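Laborbuch Remineralisation, Gruppe Stindville
August, Eintrag vom Nachmittag, 16:20

Heute habe ich die Schmelzscheiben aus dem zweiten Durchgang aus dem Speichelersatz genommen. Es sind 194 Scheiben aus Rinderzähnen, alle 400 Mikrometer dick geschliffen. Der pH im Bad war am Morgen noch gut, am Mittag etwas zu tief. Ich habe nachgestellt und den Wert am Rand vom Protokollblatt notiert.

Die Peptidlösung (Ansatz Femska) war leicht trüb. Mwanahawa meint, dass es vom Calcium kommt und nicht vom Peptid selbst. Ich bin nicht sicher. Beim ersten Durchgang war die gleiche Lösung klar, aber damals haben wir sie frisch angesetzt und nicht über Nacht im Kühlschrank stehen gelassen.
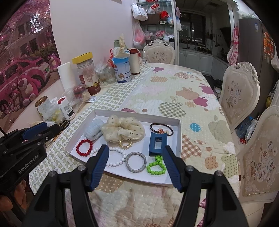 Nach dem Spülen habe ich die Scheiben mit Stickstoff getrocknet und sieben davon für die Härtemessung ausgesucht. Zwei hatten schon vor dem Ätzen einen feinen Riss, diese habe ich nicht genommen. Bitte bei der nächsten Lieferung von Flanagan gleich unter dem Stereomikroskop anschauen und nicht erst, wenn sie eingebettet sind.

Härte (Knoop): Die behandelten Scheiben liegen über der Kontrolle, aber die Streuung ist gross. Auf einer Scheibe habe ich am Rand einen viel höheren Wert als in der Mitte. Wahrscheinlich war die Fläche nicht ganz parallel. Ich wiederhole diese Messung mit neuer Einbettung, bevor ich etwas in die Tabelle schreibe.

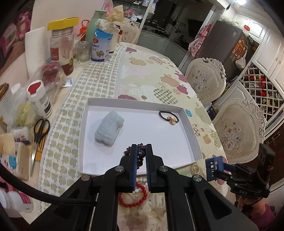
Zum Aussehen der neuen Schicht: Im Rasterelektronenmikroskop sieht man kleine Kugeln, die dicht nebeneinander liegen, aber noch keine richtigen Prismen. Aileen hat gefragt, wie sie sich das vorstellen soll. Am besten wie die dunkelbraunen, fast schwarzen Perlen an dem Armband: jede rund und glänzend für sich, und trotzdem hängen sie zusammen. Gesunder Schmelz ist anders, dort laufen die Kristalle als lange Bündel in eine Richtung. Solange wir nur Kugeln bekommen, möchte ich im Bericht das Wort «Regeneration» nicht benutzen. «Mineralisierte Deckschicht» ist genug.

Der Bürstversuch läuft seit dem Mittag auf der Sungate. Der linke Kopf macht wieder das Geräusch vom letzten Mal, ich habe die Schraube nachgezogen. Wenn es wiederkommt, bitte die Maschine stoppen und mir eine Nachricht schreiben.

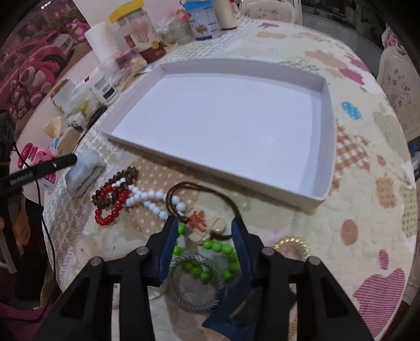 Die Farbmessung ist noch offen. Wir brauchen eine Referenz, die nicht nur weiss ist, denn die Schicht wird nach dem Anfärben mit der Testlösung an manchen Stellen grünlich. Im Protokoll steht bei mir «hellgrün», bei Mwanahawa «gelbgrün», und so kann man nicht vergleichen. Ich meine den Ton von den limettengrünen Perlen, nicht das Orangebraun von der kleinen Figur auf dem Anhänger; so braun wurde nur die Probe, die zu lange in der Lösung lag. Bis wir Farbkarten haben, bitte immer beide Wörter aufschreiben und die Belichtung dazu.

Offen für morgen:
Lösung frisch ansetzen und Trübung nach 2 Stunden prüfen
Scheibe mit schiefem Rand neu einbetten
Aileen die Rohdaten der Härtemessung schicken
pH-Elektrode kalibrieren, Puffer 7 ist fast leer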